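Features > Makers > Studio Conversations

Reading time: 3 minutes

Two Thousand Sheets a Year: The Papermaking Studio at Vedgate

The hand papermaking studio at Vedgate occupies the ground floor of a former seed warehouse and supplies blank sheets, card stock and envelopes to bookbinders, calligraphers and stationery makers. Its director, who trained as a bookbinder and has led the studio for 10 years, spoke with us in February about production, teaching and the question of color.

The studio produces 2000 sheets a year, a figure the director describes as a deliberate ceiling. "We could press more," she said. "Our drying room could not hold more, and a sheet that is moved too early will curl at the corners for the rest of its life. Card makers notice that at once, as soon as they try to score a fold."

Most of the fiber is cotton, bought as rag offcuts from the Moser mill and beaten on the premises. The remainder is abaca, which the studio uses for thin, strong sheets suited to envelope liners. The director explained that the two fibers are kept in separate vats and are blended only on request. A bookbinder in Flurnitz has a standing order for one such blend, which she uses for endpapers.

Asked what distinguishes a sheet meant for cards from one meant for binding, the director pointed to sizing, the treatment that keeps ink from spreading into the fiber. "A card has to take a stamp, a pen and sometimes a wash of watercolor," she said. "We size those sheets twice. For endpapers one coat is enough, and the binder will thank you for it, as the paste has to go somewhere."
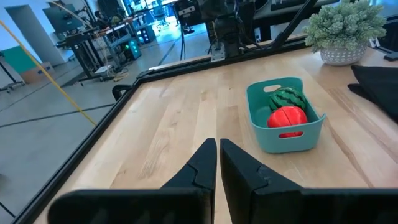 Color has become a larger part of the work. The studio introduced pigmented sheets four seasons ago, after repeated requests from customers who were layering plain stock over commercial colored paper and were unhappy with the difference in weight. Pigment is added to the pulp itself, so that a torn or deckled edge shows the same shade throughout. The current range runs to 40 shades, and the director prefers to explain it by way of ordinary things. "People ask for green, and green tells me very little," she said. "Do they mean the dark green of a watermelon rind, or the lighter green of its stripes, or the teal of a plastic basket? Those are three separate recipes, and a glossy red set beside any of them will change how it reads." Customers are encouraged to request swatches before placing an order.

Teaching takes place in the mornings, when the vats are freshly charged. The introductory course at Vedgate covers pulling, couching and pressing, and each participant leaves with a small stack of sheets and a set of matching envelopes cut from a template. The advanced course, offered jointly with the Drirnorwood print workshop, adds watermarks and inclusions such as thread and dried petals. The director advises restraint with the latter. "Petals brown," she said. "Some brown beautifully. I would still test one sheet and leave it in a window for a month before making a boxed set for a wedding."

The studio intends to replace its older press this summer — the screw has been repaired several times — and orders for card stock will close in May while the work is carried out. Envelopes will remain available from existing supply.

Filed under: Paper Arts, Cardmaking, Studio Visits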